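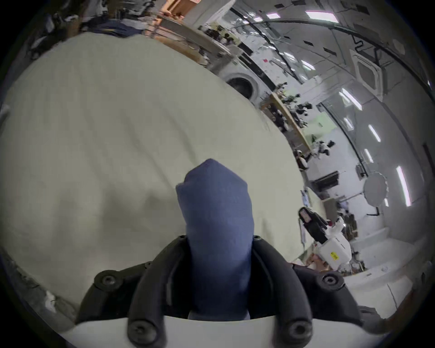 Blue cloth, folded tall, with the cream sheet behind.

Laundry corner, September

These are pictures from the corner of our hall where we fold the clothes. The bed is our folding table. It is wide, it is soft, and you do not need to bend your back so much as with the low round table.

Most of the blue things are knit or simple cotton, and they do not like to stay in form. I fold them first along the length, then I roll the end a little – this way they can stand for a moment. Rüdiger Schwerdtfeger folds them flat in squares and says that his way is faster.

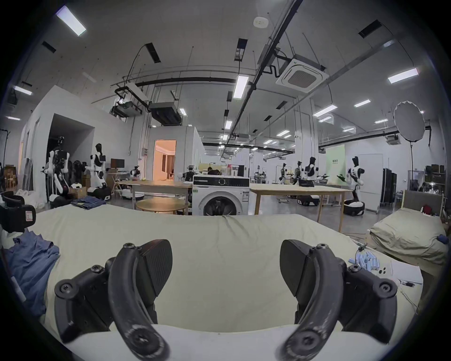
The sheet should be pulled smooth before the first piece is folded. If there are wrinkles under the cloth, the edges never meet well, and you begin again. I give this step 2 minutes, and for a full load of clothes I plan 10 more.

Trousers we leave for the end. They are heavy, and they take the place of many small pieces.
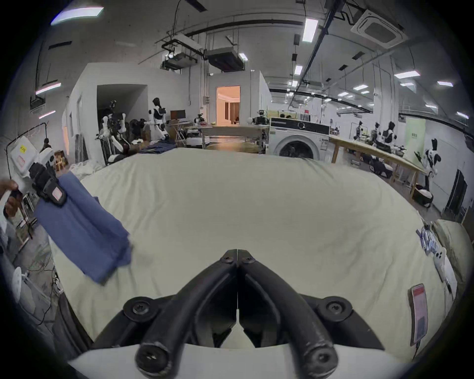 For larger cloths it is better to take the corner first and let the rest hang down, then lay it slowly on the bed. The finished piles go to Grotley, and the next gallery will be about the shelves there.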